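Unit 4: Speed, Stopping Distance and Crash Data
Handout 2, revised November 4, 2025

4.1 Terms
Reaction distance is the distance a vehicle travels between the moment a hazard can be seen and the moment the brake is applied. Braking distance runs from brake application to rest. Stopping distance is the sum of the two.

Reaction distance grows in direct proportion to speed. Braking distance grows with the square of speed, other things being equal. Doubling the speed therefore doubles the first term and multiplies the second by four.

4.2 The Madham corridor
The Madham data set covers a two-lane road between Nesari and Quintanilla. Posted limit: 70 mph. The file holds 2,000 speed readings, of which 200 were taken at night. Readings are in whole miles per hour. 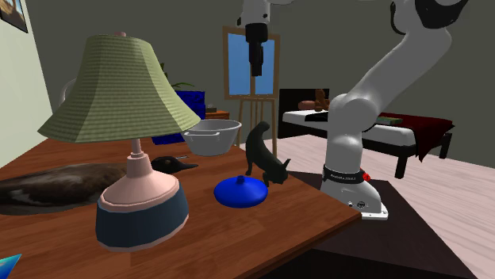
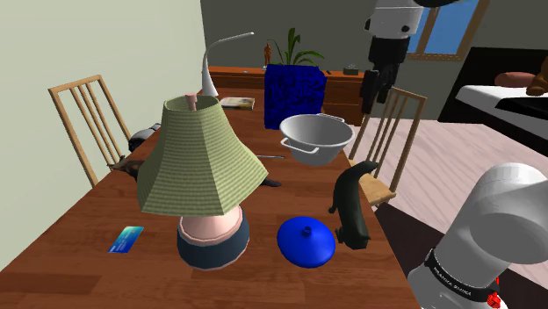 Rendered views, table with lamp.

Night readings are kept in a separate column and must not be pooled with day readings. Sight distance at night is limited by headlight range, so the same speed carries a different margin. Drivers who cannot stop within the lit distance are said to be overdriving their headlights.

4.3 Common errors
Mixing feet per second with miles per hour. Convert first.
Treating the posted limit as the mean speed.
Reading a fall in crashes over one July as a trend. Ten or more months are needed for the method in Unit 5.

4.4 Problem set
Use the Jovton worksheet. Compute stopping distance for each speed band in steps of 10 mph, dry pavement only. Show units at every step. Wet pavement is covered in Handout 3.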